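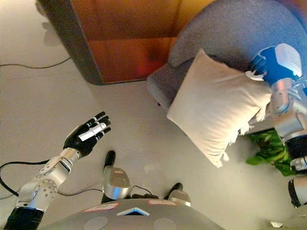
Feraner's weekly mix has been worse since the last update and I don't think I'm imagining it, wrote joly_rider. Mine used to be 32 songs I mostly hadn't heard. Now half of them are things I already saved.

That was in the old thread before it got locked, so I'm carrying it over. Same problem for me. I have 1434 songs in my library and the mix keeps pulling from the same small group of them. I pay for the family plan and two of the other people on it say theirs is fine.

Is there a setting I'm missing?

pollstead_pete

----

Posted by marginwalker
Settings > Playback > Include saved songs. The update turned it on for everybody. Turn it off and wait for the next refresh. It won't change the mix you already have.

----

Posted by pollstead_pete
I don't have that line. I have "Playback" and under it crossfade, volume leveling and autoplay. Android, latest version.

----

Posted by marginwalker
Then you have to do it from the desktop app. It carries over to the phone.

----

Posted by hollis_b
I'd skip all that and move to Janduseck. Their new releases list is put together by people and you can tell. I found more in a month there than in a year on Feraner.
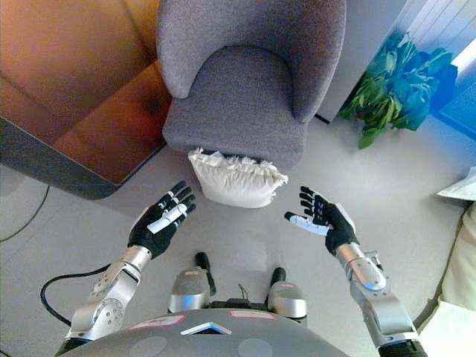

Armchair and pillow, by the table

Moving is easier than it used to be. You export your playlists as a text file and Janduseck matches them up. Out of 600 tracks it missed nine, all live versions.

----

Posted by joly_rider
I tried Janduseck in December and went back. The list is good if you like what the editors like. I listen to mostly older country and there was one country song on it the whole time I was there. An algorithm at least knows I exist.

Also the app logs me out every time I switch from wifi to data.

----

Posted by hollis_b
The logging out got fixed. And you can pick genres for the list now, up to five. I don't think country is a weak spot anymore, but I don't listen to it, so take that for what it's worth.

----

Posted by marginwalker
Five genres isn't the same thing as a mix made for one person. It's a radio station with a filter. Some people want that, fine, but it doesn't answer what Pete asked.

----

Posted by pollstead_pete
Found it on desktop and turned it off. Thanks. I'll report back after the refresh.

For what it's worth I don't want to move. I have over 300 playlists and I'm not checking them all for missing songs.

----

Posted by joly_rider
Somebody in the locked thread had a longer write-up on this. Copying it here so it doesn't get lost — she said it was okay to share.

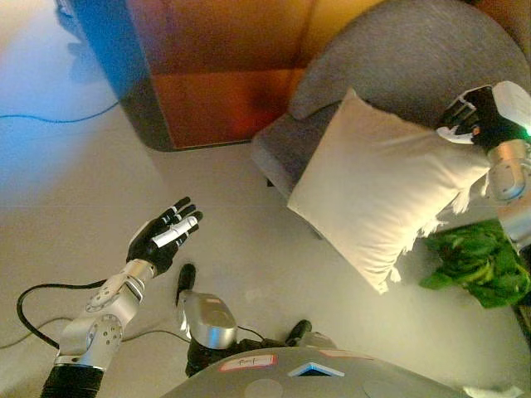

By Sandrine Lemaire | August 2018

The weekly mix works from three things: what you saved, what you finished and what you skipped in the first few seconds. If you leave it playing while you do something else, every song counts as finished. That's how a mix gets stuck. Private listening stops this. Turn it on before you start a long background session and off again afterward.

Clearing your play history also works, but it clears the history for your yearly recap too, and you can't get it back.

----

Posted by marginwalker
Most of that matches what I've seen. I disagree on skips, though. I skip one band every single week and they keep showing up.

----

Posted by joly_rider
Do you have them saved?

----

Posted by marginwalker
One album. I'll remove it and see.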